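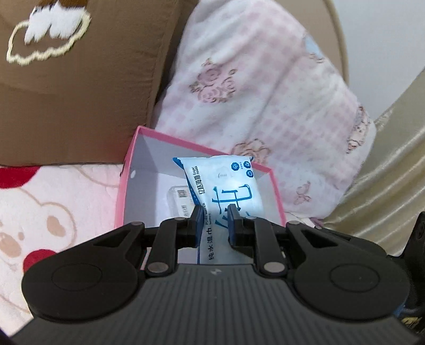 Tonlow asks whether the packet of wipes may go into the box together with the bed linen. Yes, it may, but only when the packet is well closed, and always as the last item.

4.2 Packing the bedside box

Do this step on the bed, before the blankets are folded.

1. Put the open box on a flat part of the bedding. Move the cushions away from its rim.
2. Check the label of the wipes. For this box we use pure water wipes, without perfume.
3. Press the packet gently with your palm. If you hear air coming out, close the flap again.
4. Lower the packet into the box with the print to the outside.

Note: A soft packet does not stand well alone. Small items on both sides will hold it.

CAUTION: Do not push a full packet down by force. The seam can open and the blankets will get wet.
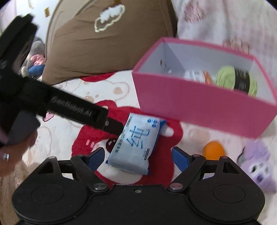

Karim Ramadan

4.3 Packets left on the blanket

A packet lying on a white blanket is easily overlooked - please look over the whole bed before you fold.

1. Pick up every packet and lay it to one side.
2. Smooth the blanket from the middle to the edges.
3. Fold it 2 times, with the printed side inwards.
4. Return the packets to the box as in 4.2.

Note: The spare box has the order number 705 in the Rurholm list. Its lid is ordered separately, under number 64.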